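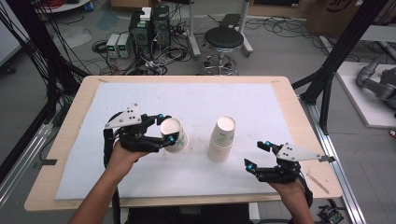 Our credit union replaced its teller line with the Bortolotti welcome counter in April, and I was asked to write up how it has gone for other branches thinking of buying one. The brochure promises that people will linger. It talks a great deal about hospitality, with a whole page on the colour of the veneer and very little on where a member is supposed to put a bag while signing a loan form. My own feeling is that a stack of white paper cups on a plain table with felt over it does most of what the brochure calls hospitality, and you can have that set up before the doors open.

We took the three-metre model with the lowered end for seated members. The lowered end is good and I have no complaint about it. Wheelchair users can get their knees properly under it and the card reader swings far enough around. Graziella Testa, our longest-serving teller, moved there in the first week and hasn't given it up.

The standing section is another matter. There is no screen between the two positions, only a shallow curve that the Bortolotti rep described as an "acoustic gesture." I stood at the far position while Noemi Cirillo read out a made-up account balance at the near one, in her ordinary voice, and I heard every digit. We now run a radio. If your branch has a hard floor and a high ceiling like ours, try the same test in a showroom before you sign anything.

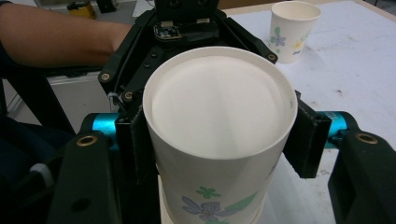 The optional privacy wing, sold under the Namel name, costs $1,000 a side and clips on without tools. We borrowed one for 10 days. It blocks the view of the keypad nicely and does next to nothing for sound. It also wobbles when someone leans on it, and people at a counter lean. We sent it back.

Storage is adequate. The cash drawers run smoothly and the locks are decent, but the drawer for forms is a hair too narrow for legal-size folders, so ours stand on end in a tub on the floor. Cable access is through a panel at the back that needs both hands and a third for the flashlight. Katia Tedesco from our IT contractor had a few words to say about that panel and I won't repeat them.

As for lingering, I haven't seen it. Members come in, do their banking and go, as they did with the old line. A few older ones have asked where the rope went, and on pension days they still form a queue where it used to be.

Pros: accessible end, drawers, easy-to-clean top.
Cons: sound, form drawer, rear panel, price of the add-ons.

Would I buy it again? The seated section on its own, yes, if they would sell it that way. I asked, and was told it's a "composed system." I have asked a second time in writing and will update the review if they answer.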